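Kerilia 체크 베갯잇·침대 시트 세트
판매: Skendine 생활 / 원단: Prins

상품 소개에 앞서 밝혀 둡니다. 제조사 자료에는 이 세트가 "사계절 완벽한 침구"라고 적혀 있는데, 저희는 그 문구를 옮기지 않기로 했습니다. 한여름에 덥다고 느끼는 분이 분명히 있고, 8월에는 반품 문의도 늘어납니다.

구성
베갯잇 2장, 매트리스 시트 1장. 베개 솜은 들어 있지 않습니다.

색상
베갯잇은 파란 체크, 시트는 회색이 도는 파랑 바탕에 잔무늬입니다. 무늬끼리 맞춘 세트는 아니어서 같이 깔면 꽤 복잡해 보입니다. 단정한 호텔식 침구를 찾으신다면 같은 Kerilia의 무지 제품을 보시는 편이 낫습니다. 시트 무늬는 재단 위치에 따라 달라지고, 특정 그림이 머리 쪽에 오도록 골라 드릴 수는 없습니다.

내구성
Prins 쪽 자료에는 마찰 시험 2,000회를 통과했다고 나옵니다. 어떤 천으로 얼마나 세게 문질렀는지는 적혀 있지 않아 물어보았지만 답은 못 받았습니다. 숫자만 보고 사지는 마시기 바랍니다. 침대 위에서 빨래를 개는 집이라면 청바지의 두꺼운 박음질이나 금속 단추가 시트에 자꾸 쓸립니다. 보풀이 전혀 안 생긴다는 말은 저희로서는 못 하겠습니다.

세탁
찬물, 약한 탈수. 첫 세탁은 단독으로 해 주세요. "물 빠짐 없음" 표시가 있어도 진한 색 베갯잇은 흰옷과 섞지 않는 게 좋습니다. Pretent 섬유유연제를 같이 쓰면 무늬가 오래간다는 광고가 있습니다만 저희가 비교해 본 적은 없습니다. 건조기는 저온만 됩니다. 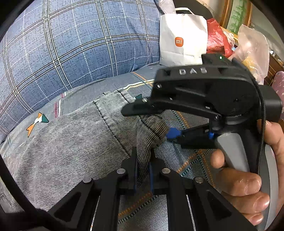 파란 체크 베개와 잔무늬 시트, 그 위에 회색 옷

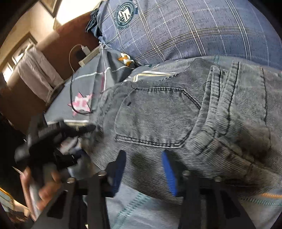 구매 후기 3,641건 중에서
물결: 체크는 마음에 드는데 시트가 생각보다 얇아요. 모서리 고무줄도 약해서 자고 일어나면 한쪽이 벗겨져 있고요. 대략 두 달 썼는데 보풀은 발치 쪽에만 조금 났습니다. 세일할 때면 모를까 정가 주고 다시 사지는 않을 것 같네요. 베갯잇만 따로 팔면 그건 살게요.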